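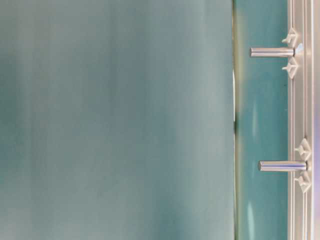 Nestusel gripper vs. the Hirkora one, gear job

shimstock_97
Finally swapped the Hirkora gripper for the Nestusel. Same arm, same controller, same gear-on-a-shaft routine. I ran 200 cycles on each. The Hirkora dropped 11 gears. The Nestusel dropped none and took almost twice as long, like a waiter carrying soup.

backlash_betty
Did you touch the speed settings or is that how it ships? Mine came out of the box moving like it had a lawyer present.

shimstock_97
Stock settings. I'm a coward.

oldservo
Then you compared two default configs. Crank it up and count again. Also your Hirkora pads were probably shot - how many cycles on them?

shimstock_97
1,042, according to the Tam controller. The manual is silent on whether that's old.

oldservo
It's old.

backlash_betty
Disagree, mine went way past that. I'd blame the finger shape. What are you running on the Nestusel?

shimstock_97
Charcoal printed fingers, angled, squared off at the tips. Wrist cam view with the blue gear:
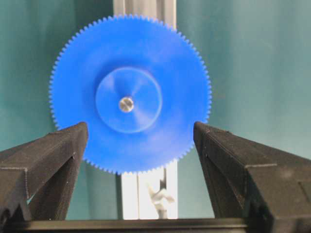
Re: Nestusel gripper vs. the Hirkora one, gear job

oldservo
Nice gap on those. Still want to see it with fresh pads on the Hirkora.

plakero_fan
Has anyone tried the Plakero?

backlash_betty
You ask this in every thread.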